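Chapter 7
Simulated Households as Test Beds for Instruction Following

7.1 Introduction

Chapter 6 treated navigation as a problem of geometry. The agent was given a goal position, a map or the means to build one, and a cost for each path. In this chapter the goal position is withheld. The agent receives a sentence, such as "take the trash bag to the door," and must work out from its own camera view which object is meant, where it is, and what sequence of actions will satisfy the request. Tasks of this kind are called embodied instruction following.

Trials of embodied instruction following are slow to run in a real home. Objects must be put back between trials, lighting changes over the day, and a failed action can damage the room or the machine. Most published methods are therefore developed in simulation first and moved to hardware late, if at all. The choice of simulator then becomes part of the method. A result obtained in one simulator is a statement about the agent, the renderer, the physics engine and the object library taken together, and a large part of this chapter is concerned with separating these.

The running example is the Draston benchmark, a set of 70 household layouts with a fixed library of movable objects. We use it because its layouts are small enough to be searched by hand and because its scoring rules are simple. Readers who have worked with other benchmarks will find the same parts under different names.

After working through the chapter, the reader should be able to:

define an episode, a goal condition and a success measure for a household task;
distinguish an error of grounding from an error of control;
design a split between training and test layouts that does not leak;
read a table of success rates and state what it does and does not support.

7.2 The Episode

An episode is one attempt at one instruction in one layout. It begins with a reset, in which the simulator places furniture and objects according to a seed, and ends when the agent issues the stop action or reaches the step limit. In Draston the step limit is 400. An agent that has not stopped by then is scored as having failed, whatever the state of the room.

At each step the agent receives a color image from a camera mounted at a fixed height on its body. It does not receive the seed, the object list or its own position in room coordinates. It replies with one action from a short list: move forward, turn left, turn right, look up, look down, pick up, put down, stop. The pick up action takes a point in the image as its argument. If the ray through that point meets a movable object within reach, the object is attached to the agent. Otherwise nothing happens and the step is spent.

This treatment of picking up is called abstract grasping. It removes finger placement, contact and slip from the problem. The simplification is reasonable if the question under study is whether the agent can find the right object. It is a poor choice if the question is whether the agent can lift it, and claims about lifting cannot be drawn from such a benchmark. Chapter 9 returns to contact. 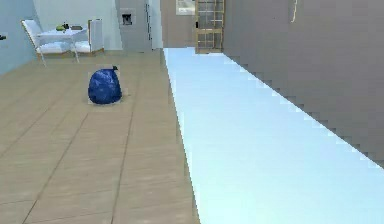 Figure 7.1. Rendered view of a kitchen and dining layout. The tied blue garbage bag on the floor is the target object in the worked example of Section 7.3.

Two properties of the view in Figure 7.1 matter for what follows. First, the target stands alone on open floor, and its color differs strongly from that of the wooden boards. Detection should be easy at this distance. Second, the renderer leaves traces that a camera in a real kitchen would not produce. The line between the countertop and the gray wall is broken into steps, and the floor texture changes in a pale square patch at the base of the bag. A network trained on many such images may learn to use these traces. An agent that finds objects by looking for a patch of altered texture will score well in the simulator and will fail elsewhere.

Boateng's patch test is a direct check for this fault. In Kwadwo Boateng's formulation, each test episode is run in 3 versions: unchanged, with the object removed and any surrounding patch kept, and with the object kept and the patch painted over. An agent that grounds its target properly should keep its success rate in the third version and should issue no pick up action in the second. The test requires access to the renderer's texture layer, and it should be run before any comparison between agents is reported.

7.3 Worked Example: Locating a Target

Let the instruction be "pick up the garbage bag." The goal condition is a single predicate, holding(agent, bag). A modular agent in the style of Ener divides the work as follows.

The language module maps the instruction to a target class and an action. The perception module assigns a class score to each region of the current image. The mapping module projects the scored regions onto a floor grid, using estimated depth, and adds them to the scores from earlier steps. The planner selects the grid cell with the highest score for the target class and requests a path to it. When the cell is within reach, the agent issues pick up at the image point with the highest score.

Suppose the episode fails. The log will show one of three patterns. If no cell ever passed the detection threshold, the fault lies in perception or in exploration, and the stored images must be checked to see whether the target was ever in view. If a wrong cell passed the threshold, the fault is one of grounding. If the right cell was selected and the agent did not arrive within the step limit, the fault is one of control or of mapping.

An end-to-end agent, such as Awwad, has no log of this kind. It maps images and words to actions through one network, and its failures must be sorted by outside tests. Section 7.5 describes two of these.

7.4 Splits and Leakage

A layout used in training must not appear in testing. This rule is widely stated and often broken by accident. Layouts in a library tend to share furniture models, wall colors and door positions, and a layout with a new number may be a mirrored copy of an old one. The Flerkilbridge procedure groups layouts by the furniture models they contain and assigns whole groups to one side of the split. It yields lower success rates than random assignment on the same agents, and the gap between the two figures is itself a useful measure of how much an agent depends on familiar rooms.

Object placement needs the same care. If garbage bags are always placed on open floor in training, the agent may learn a rule about open floor. Test episodes should include bags beside furniture, partly hidden bags, and rooms with no bag at all. In the last case the correct behavior is to search and then stop with empty hands, and the scoring rule must give credit for it.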